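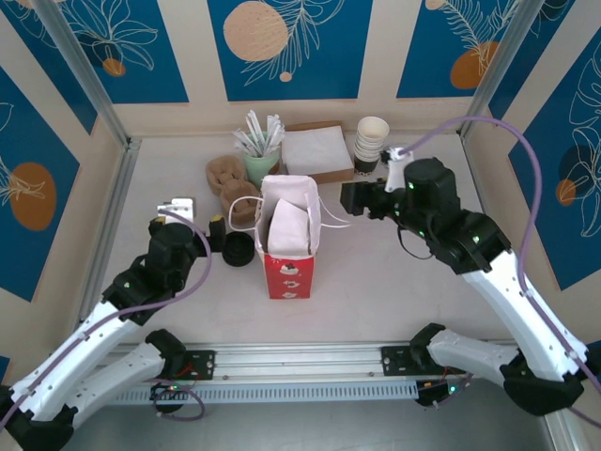
Cake-print bag, cups, napkins and pulp carriers on the white table.

I've been on a takeout kick since the Jiltthorpe bake sale got its date in April, and oh, I love these little bags (red at the bottom, tiny white cakes on the red!). I'd keep the straws in the green cup and the carriers right beside it, so packing 20 orders doesn't turn into a hunt for lids.
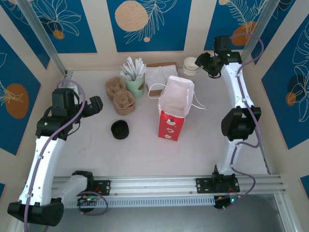
The bag standing open, string handles out to the sides.

Got a packing trick? Send it to me by 20th January!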